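Comparar préstamos para un negocio pequeño: lo que aprendí con Follo
Trabajo de Financiación de la Empresa, grupo de Lokham 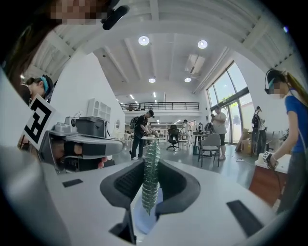

Primer plano con una pieza verde translúcida en el centro.

Elegí este tema porque mi tío quiere ampliar su taller y no entendía ni la mitad de las ofertas que le llegaban (yo tampoco, la verdad). Así que en junio me senté con Ewan Pirihi, mi compañero de grupo, y pedimos presupuesto para 4000 euros a devolver en un año, siempre con los mismos datos.

Probamos dos caminos: ir directamente a Radelier, que presta dinero propio, y pasar por Follo, un comparador que manda tu solicitud a varias entidades. Follo fue rapidísimo, ¡pero madre mía los correos! Acabé creando una carpeta solo para ellos.

En Radelier el coste total, entre intereses y comisión de apertura, era de 427 euros. La mejor oferta de Follo anunciaba un interés más bajo, pero sumando el seguro obligatorio y los 40 euros de gestión se iba a 803. Casi el doble — y eso solo salía en la página de condiciones.

Nuestro tutor, Bevan Prendergast, nos pidió repetir el cálculo con amortización anticipada. Radelier no cobra por ella; la otra entidad, sí. Nos faltó mirar Partington, que no contestó a tiempo, y las líneas de crédito, que dejamos para la segunda entrega.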